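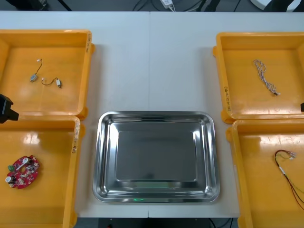 Chapter 6
Keeping Track of Stock

A business that makes or sells goods has to know what it has on hand. The goods and materials it holds are called inventory. Too little inventory stops work and sends customers elsewhere. Too much ties up cash and fills shelves that cost money to rent.

Consider Esska, a small repair supplier run by Saadet Toprak. In May her records showed 1000 small parts of one type. A count on a Tuesday morning found 900. The missing 100 had been used or sold without being written down, and the next order was already late.

This chapter covers two ways of keeping records. In a periodic system, stock is counted at set times. In a perpetual system, the record changes with every sale or delivery - but a physical count is still needed now and then to check it.

Key terms: inventory, reorder point, lead time, shrinkage

6.1 What Counts as Inventory

Manufacturers usually sort inventory by stage. Raw materials have not yet entered production.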